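Holtum Repair and Reuse Group
Minutes of the autumn open meeting, 29 Oct 2018
Held in the upstairs room at the Plodon Hall

1. Welcome and last minutes

The chair opened the meeting and thanked everyone for turning out on such a wet evening. What a crowd! Extra chairs had to be brought up from downstairs twice. The minutes of the August meeting were agreed with one change: under item 5, "sowing machines" should read "sewing machines".

2. Matters arising

The new kettle has arrived and is much quicker than the old one. The sign for the front gate has been painted and will go up once the post has been put back in. The missing box of screwdriver bits was found in the button cupboard.

3. Report on the summer repair days

The secretary read out the figures and there was a good deal of cheering. Over the season 562 items came through the door, which is easily our best yet. Lamps and toasters led the way as usual, followed by clothes, bicycles and garden tools. The mending table had a wonderful August, with a queue for zips on most afternoons, and the patchwork hour was so popular that people were sitting on the stage steps with their sewing in their laps.

The toaster bench asked for it to be recorded that crumbs should be emptied out at home, please, before coming.

Several members spoke warmly about the children's bicycle morning. It was agreed to run it again in spring and to ask for more small inner tubes in good time, as we ran out before eleven.

4. Money

The donation tins did very well. We spent £67 on solder, fuses, thread and oil, all of which will last into the new year. The hall has kindly held the rent where it was. A question was asked about card payments. There was plenty of interest but also some worry about the fees, and it will come back to the next meeting with proper prices.

5. The tool library

Lending began in August and has been a joy to run. The most borrowed things so far are the long ladder, the wallpaper steamer and the carpet cleaner. Borrowers may keep a tool for up to 60 days, though for the ladder and the steamer the meeting felt this was far too long. After a lively talk it was agreed that these two should go out for a week at a time.

Labels are coming off the metal tools. Somebody suggested engraving, somebody else suggested paint, and the paint people won. Yellow was chosen (narrowly, over orange).

Action: secretary to buy yellow enamel and two small brushes.

6. Visit to Hyvönen

The coach trip to the Hyvönen reuse yard was a huge success and those who went could hardly stop talking about it. They came home with door handles, a box of odd tiles, a very handsome pair of garden chairs and a lot of ideas. The yard sorts its timber by length before anything else, and shoppers can find what they want in moments. Our own wood pile could be done the same way in an afternoon. A working morning will be set once the shed roof is sound.

A return trip was asked for straight away. The coach needs a fuller load next time if the fare is to stay the same, so do tell your neighbours.

7. Old computers

This item took the longest and was great fun. People keep bringing in desktop computers that have sat under the stairs for years, and the meeting was asked whether we should take them on as a regular thing. The feeling in the room was a very firm yes. Memory, drives and fans can often be moved from one machine to another, and plenty of local families would be glad of a working computer for homework.

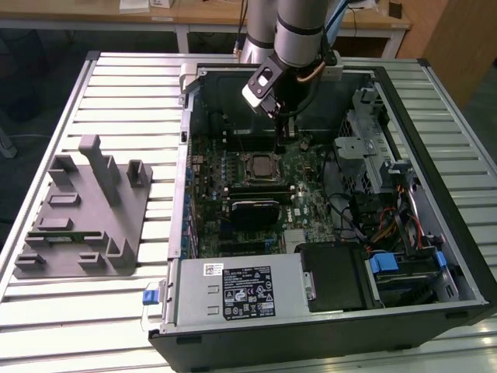

Briluria would like it noted that the wiping of old drives must come before any talk of giving machines away, and that owners should be handed a slip saying it has been done; she had been asked about this at every repair day and had never had a clear answer to give. This was strongly supported. It was also pointed out that some owners will want their photographs saved first, and that we should ask them at the door.

Agreed: to start with 4 machines over the winter, keep a sheet for each one, and see how we get on. Screens will not be taken for now as there is no room for them.

Action: chair to draft the slip and bring it to the next meeting.

8. Winter programme

Ideas came thick and fast: darning for beginners, knife sharpening, mending wooden toys, getting candle wax out of tablecloths, and an evening on draughty windows. Darning and windows will go first. Posters to be ready within a fortnight.

9. Any other business

A mug with a blue rim has been left in the kitchen since the summer. Please would whoever parked across the side gate use the road in future. The jam at the tea table was damson, and the recipe is pinned to the board.

The meeting closed at ten past nine.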